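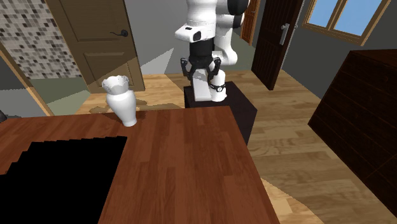

3.2 Survey of table use

We mailed the questionnaire to 2,000 households in Nurkwood in May and received 698 usable replies. Respondents listed every meal eaten at home on the previous day and marked where each one took place. Meals eaten standing up were coded separately. Of the households with children, 86 percent reported at least one shared meal at a table.

Replies from the Totance district came in more slowly, and we sent a second mailing there. Households that answered only the second mailing reported shorter meals. We kept them in the sample and tested the effect in Section 4.

Figure 2. Interior view with dark pedestal.
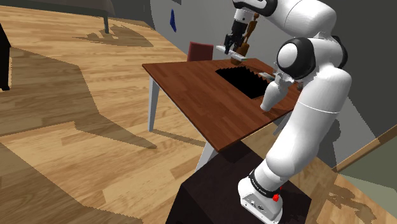
3.3 Interviews

We then interviewed 45 respondents by phone.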